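Neller gripper

From the Lodusley Makers' Encyclopedia, household robotics section

The Neller gripper is a hand-held, two-fingered gripper that you can build on a kitchen table or a shared workshop bench. You hold it like a garden tool, squeeze a trigger and the two fingers slide together. I've built several now and I'm the one who keeps this article up to date, so it's written the way I talk and you'll have to put up with my opinions (other editors are very welcome to add theirs underneath).

It belongs to the family of grippers that people carry about to show a robot how a job is done. You do the folding or the tidying with the gripper instead of your bare hand, and the same sort of fingers can later go on an arm. Plenty of builders never get as far as the arm. I was perfectly happy picking up socks with mine for months before I gave an arm any thought at all!

Name and origins

The name comes from the Neller drawings, a set of plans passed round the Sorrentino workshop in Lodusley on paper before anybody bothered to put them on a computer. The first version had one moving finger and one fixed one. It worked well enough on blocks and tins but it dragged soft things sideways, and a tea towel would come up with a great crease in it. The second version has both fingers moving on a shared rack and pinion, and that's what people mean by a Neller these days. The one-finger plans are still in the drawer at Sorrentino and somebody builds one every so often out of curiosity.

Construction

A Neller has four main parts: the housing, the finger carriage, the fingers and the handle. The housing is a two-piece shell, and everything else bolts to it. Mine are printed at 80 per cent fill around the screw bosses and much less everywhere else, which keeps the weight down where your wrist will notice it. My heaviest build came out at 786 grams with the battery in and I wouldn't go any further than that. Long sessions with a heavy gripper are miserable, and you start putting things down crooked.

The carriage runs on two steel rods. Buy the rods ready ground if you can. I cut my first pair from ordinary bar and spent a whole evening with fine emery paper, and they still stuck halfway along whenever the room was chilly. A drop of light oil is plenty, and wipe off what's left over before you go anywhere near fabric.

Fingers are held on by a pair of screws each and are meant to be swapped. The standard finger is 19 mm wide with rounded corners, and it opens to a gap of 95 mm. If you're working with cloth I'd say round the corners off even more than the drawings show, as a sharp edge will find every loose thread in the house. Bright colours are popular for fingers, partly for looks and partly so you can find the tip against a dark floor. Long slots down the middle of the finger save a bit of material and let it bend very slightly, and I like the feel of that on soft things, though there are builders who swear by solid ones.

The handle is the part most people change. Hands vary so much! The plans give one size and it's too fat for me, so I shaved mine down, wrapped it in tennis grip tape and haven't touched it since. Do hold a cardboard mock-up for a few minutes before printing anything. It feels silly and it'll save you a spool of filament.

Trigger and springs

The trigger pulls a cord, the cord pulls the rack, and a return spring opens the fingers again when you let go. Cord choice causes more arguments than any other part of the design. Braided fishing line is strong but it cuts into printed guides. The workshop has a reel of Clastatex, a flat woven cord with a bit of give, and that's what I use. It does stretch in the first week, so leave yourself enough thread on the adjuster to take up the slack.

Go for a softer spring than you think you need. With a stiff one you're fighting the trigger all the time, and your grip gets jerky just when you want it gentle.

Working in pairs

One gripper will do for picking up and putting down. For anything with cloth you really want two, one for each hand, so one can hold a corner while the other does the travelling. Building the second takes about half as long as the first, in my experience, and it always comes out neater. Print the two shells in the same batch and keep the screws in separate pots. Mixing a left trigger with a right housing is easily done and very annoying to undo.

Most people's first jobs with a pair are laundry and bedding, and it's a good place to start. Nothing breaks if you drop it, there's always more of it lying about, and the layers slide over each other in ways that'll show up a badly lined-up finger straight away. 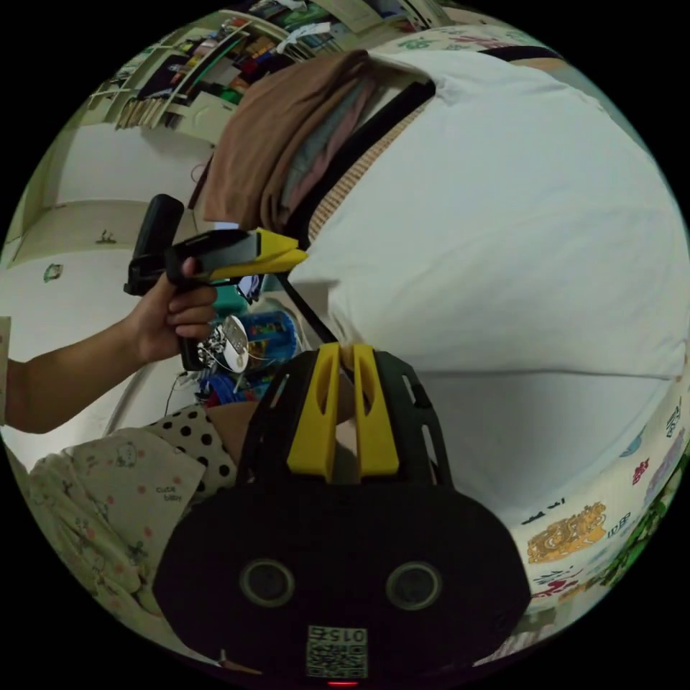
Hand-held grippers at home, beside a large white pillow and a folded brown cloth.

Pillows are harder than they look, I should warn you. The filling moves away from the fingers and you end up pinching a bit of case and nothing else. What works for me is going in low at a corner, closing slowly and lifting with the wrist held still. Thin folded cloth wants the opposite approach, coming in flat from the side with the fingers only just open. Small toys are a job all of their own, and if there are bits all over the floor I tend to clear those first so they don't end up rolled into a blanket.

Common faults

Fingers that close unevenly are nearly always a rack that's one tooth out. Open the housing, push both fingers to the middle and mesh the pinion again. If they meet at the tip but gape at the root, the rods aren't parallel, and I'm sorry to say that means drilling the end plate again (or printing a new one, if yours is printed).

A creaking noise on closing is usually the cord rubbing the edge of its guide. File the edge round. I put up with mine creaking all the way through a spring clean and I still can't think why I did.

Loose finger screws are the other regular one. Thread lock helps, but use the sort you can undo with a normal screwdriver. I once used the permanent kind and had to drill the heads out, which marked the carriage badly. That gripper still works, it just looks as though a dog's had it.

Straps and cables need a bit of thought as well. Anything that dangles will get caught in the thing you're folding, so tie it back towards your elbow and then wave the gripper about a bit before you start, to check that nothing swings in front of the fingers.

Variants

The short Neller has a cut-down housing and suits smaller hands, but it gives up some of the opening. The long-finger version is good for reaching down behind cushions and rotten for nearly everything else, as the tips wobble. There's also a Sorrentino handle, set at a steeper angle, for working on the floor. I've got one on my left-hand gripper only. It sounds like an odd arrangement but I kneel lopsided and it suits me.

Plans and parts

The current plans are the ones dated 13th May, and they replace the set with the wrong hole spacing on the end plate. If yours show the trigger pivot above the cord guide you've got the old ones. Paper copies are kept at the Sorrentino workshop, in the drawer under the pillar drill, along with a box of spare springs. Please put a note in the box if you take the last one.

See also: Cord drives; Finger pads, home-made; Rack and pinion; Sorrentino workshop; Trigger springs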